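Robot arm takes over card sorting at Marwat print shop, and the packing crew gets new jobs

The packing room at Marwat, a print and gift shop supplier on the edge of town, used to start its day with everyone standing at one long table, picking up art cards and coasters by hand and setting them into boxes. Since December a robot arm has been doing most of the picking, and the people who worked at the table have moved to other parts of the process.

Samina Marwat, who runs the company her parents started, said the change was a long time coming. The shop ships mostly to museum stores and garden centers. In a busy week it sends out orders for dozens of different designs, many of them in small lots. Large packing machines are built for long runs of one item, and the company looked at two of them before deciding they would sit idle most of the day.

"We do short runs and we change over all the time," she said. "A machine that needs half a morning to set up is no good to us."

The arm was installed by Bradum, an automation firm that works mainly with small manufacturers. It has a simple two-finger gripper and picks up one flat item at a time. At full speed it handles 700 pieces in a shift, which is slower than an experienced packer. It also runs through lunch and into the evening, and that is where the company expects to make up the difference.

Before any of the equipment arrived, Bradum built a computer simulation of the job and worked through the picks there. Thin square pieces are hard for a gripper. They lie flat, they turn when touched, and if the fingers close at the wrong angle the piece can slide away or get a bent corner. Fidel Núñez, the engineer in charge of the project, said most of his time went into those first few millimeters.

"The arm can go anywhere you tell it," he said. "Getting hold of a card without marking the print, that was the work."

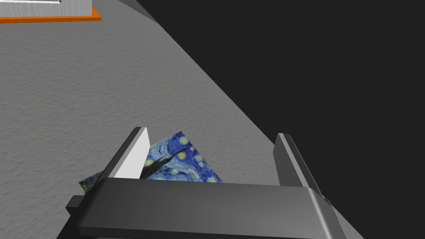
Núñez brought the simulation to the shop on a laptop during the fall and asked the packers to watch it with him. Several of them had comments. Aaliyah Sawatzky, who has packed at Marwat for 14 years, told him that a person never goes straight down on a card. She slides it a little first to feel whether two are stuck together. The arm can't feel that, so Bradum added a weight check after the pick. When the reading is too high, the piece goes to a side tray and someone separates the two by hand.

Sawatzky now runs the station. She loads the feeder, clears the side tray, picks the program for each design and stops the arm when something looks wrong. She was given a week of training and a raise, and she said she would have quit without the raise.

"My wrists are better, I'll say that," she said. "I used to go home and run them under cold water. But it's a different kind of tired now. You're listening for it all day."

What she misses is the table. Packing was slow, steady work and people talked through most of it. The station is set apart from the rest of the room behind a low guard rail, and when the arm is running well there is one person near it. Sawatzky asked for the returns desk to be moved closer so there would be somebody within talking distance. That was done after New Year's.

No one was laid off, according to the company. One packer retired and was not replaced. Two others moved to the finishing room, where the coasters get their cork backing, and one splits the week between shipping and customer calls. Marwat said she had promised the crew in writing that no job would be cut in the first year. She did not want to make a promise past that.

Usman Hashmi, who represents the packing and shipping staff, said the written promise helped but that the length of it bothers people. He has asked for a second agreement covering how work is shared when the arm goes onto a longer evening schedule. At present the evening hours are short and someone is always in the building. He wants that kept.

"If it stops at eight at night, who comes in?" he said. "Right now it's whoever lives closest. That should be a paid shift, with a name on it."

Marwat said the two sides were talking about an on-call payment and that she expected to have something on paper by spring.

There have been problems. In the first month the arm stopped several times a day, mostly over glossy designs that the camera above the feeder had trouble reading under the room's old lights. The lights were replaced and the stops dropped off. Cards with a rough, uncoated surface are still packed by hand, and so is anything with a ribbon. The company has no plans to change that.

The station also turned up a fault in the print room. Because each piece is now weighed and checked, a batch of cards that had been cut slightly out of square was caught the same afternoon. In the past they would probably have gone out, Sawatzky said, and come back from the stores later.

Fouzia Dhanial, who teaches in the workplace skills program at Prakier, has visited the shop twice with her students. She said small firms often buy the equipment first and think about the jobs second. She was interested to see packers in the room while the picks were still being worked out on a screen - it is cheaper to change things at that stage, and the people who know the product get asked before the floor is bolted down.

She also told her students to look at who got the training. At Marwat it was one person, and when Sawatzky took a few days off in January the arm stood still for most of them. Two more workers are to be trained before the Mother's Day orders come in.

Bradum will stay on for support through the summer. The next item to be tried in simulation is a thicker tile made for Nimadeo, one of Marwat's larger customers.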